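Right, the two-armed thing in the back bay at Pindance is alive again, so have a thread. It's been quiet since August and plenty has changed!

For anyone new: I'm building a pair of robot arms that put screwdrivers away. Ones left lying about go in a tray. That's the whole job. It's a daft amount of machinery for a tidy-up and I love it.

The frame is aluminium extrusion, nearly all of it offcuts from the last workshop clear-out. I cut the long rails twice (measured once, classic) and the second lot came out properly square. The arms bolt to a rail along the front so I can slide one sideways if they start reaching for the same spot.

Biggest change is the wrist cameras. The old plan was one camera up high looking down at everything, and it was lovely for finding the tools and hopeless for the last bit, where the fingers have to go either side of a handle without nudging it. Up close you need your own eyes.

So now there's a little camera on each wrist, and the first time I opened the feed and drove the gripper down over a handle by hand I made a noise that people heard over the bandsaw.

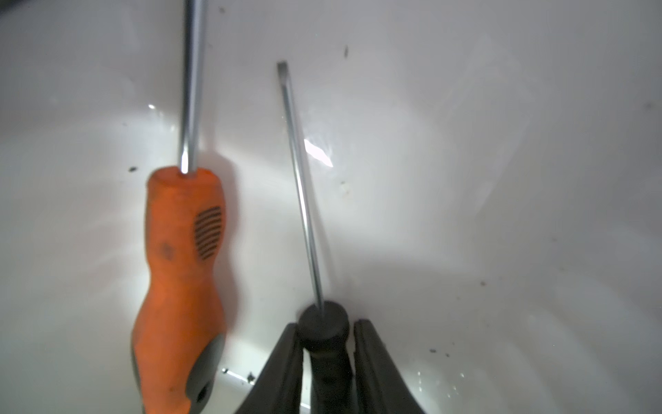

Folke Moen: are you closing on position or on current? I had a gripper that went to a fixed width every time and it either dropped thin handles or stalled on the fat ones. Watching the motor current sorted it for me.

Current, as of this week! It was position before and I had exactly your trouble. Now it closes until the current climbs past a limit, waits a moment, then backs off a touch. Fat handle, thin handle, same bit of code. The limit is set to 400 milliamps and I got there by raising it until things stopped slipping, so no deep science.

Folke also asked me (in a message, but it's a good one) what happens when it closes on nothing at all. It used to carry the nothing very carefully over to the tray and let go of it. Now if the fingers meet in the middle it goes back up and has another look.

Shiny surfaces next. The table top is glossy and every lamp in the place ends up as a bright streak on it. A long thin bright streak looks an awful lot like a screwdriver shaft to my poor little detector. It tried to pick up a reflection and it was so gentle about it.

What helped, in the order I tried things:

Turning the exposure down on the wrist cameras and locking it. Big help. Auto exposure was hunting up and down the whole way in.

Taking two looks from slightly different places. A tool stays put on the table when the wrist shifts and a glint slides off somewhere else. Bit of maths, very satisfying.

Wiping the table. I know. I spent an evening on the maths before I picked up a cloth.

I don't want to swap the top for something matt, by the way, a few of you suggested it. Real kitchens and benches are shiny and I'd like it to cope. Also I like the marble pattern.

The tray end of things has been the slow bit. Getting a grip on a tool that's lying flat is one sort of problem, and letting go of it so it leans where you want is another. The first version dropped everything from a height and made a racket. The second one lowered until it touched, but it touched the rim and shoved the tray along the table.

Version three tips the wrist as it comes over, points the tool down into the tray, and only opens once the motor feels a bit of push coming back. Handles end up at all angles and I don't mind a bit, in is in.

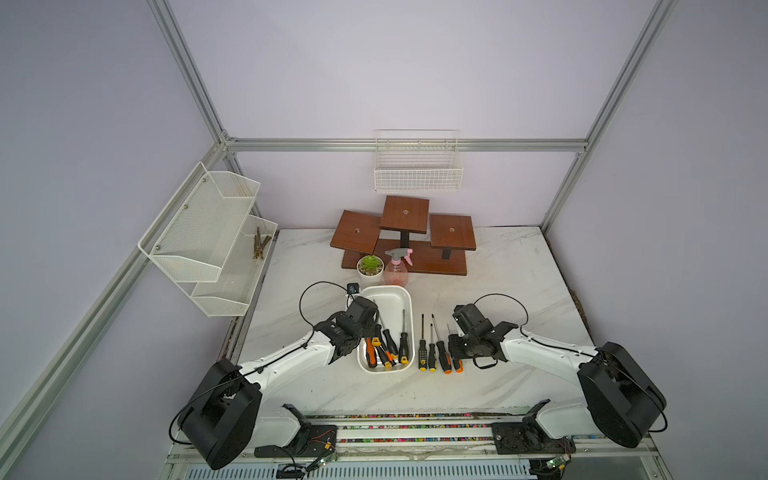
I've also split the work by side. The left arm looks after the tray and the right arm starts with whatever is furthest right, and there's a strip in the middle only one of them may enter at a time. It's one flag in the code. An arm asks for the strip, gets it, does its thing, gives it back. If it doesn't give it back within a few seconds everything stops and beeps at me.

The beep is horrible. Eamon Ó Súilleabháin has asked for a nicer one and has offered to record it on the tin whistle, so watch this space.

Cables, then. These arms swing a long way and the wrist cable has to follow without snagging or tugging. My first go was clipped tight along the links and looked ever so neat, and it pulled a connector clean out the first time the wrist rolled right over. Now I leave a big loose loop up top and it just sways about. Uglier and miles better. If you're building anything like this, leave more slack than feels sensible.

The control board is a Hukell one I'd had in a drawer and it's been solid. The finger pads are a rubbery print from the Fagundes file set, with ribs added on the inside faces. Smooth pads let the round handles roll. Ribs along the whole inner face stopped that almost completely.

Numbers for the people who like numbers (me). 2492 logged pick attempts since the rebuild. I save the wrist view for every one, from just before the fingers close, and I've been going back through them with a cup of tea and tagging the bad ones. The first 500 are grim. By the last 1000 it has a rhythm and I can leave it going and get on with sweeping up.

Most of the misses left are short tools. Less handle to aim at, and the fingers can come down half on the collar, where it's rounded and everything squirts out sideways. I'm going to try aiming further back along the handle for anything short and see what that does to the tray end.

After that I want to mix in other tools. Spanners first, then pliers, and pliers scare me a bit – they open up while you're carrying them.

I'm taking the laptop and the recordings over to the Brastotbridge makers' evening next month (not the arms, they weigh a ton). Starts at half seven, come and say hello. I'll put the gripper code up once I've taken the rude comments out of it.

Oh, and Folke, yes please to the spare current sensor. I'll swap you a bag of T-nuts for it.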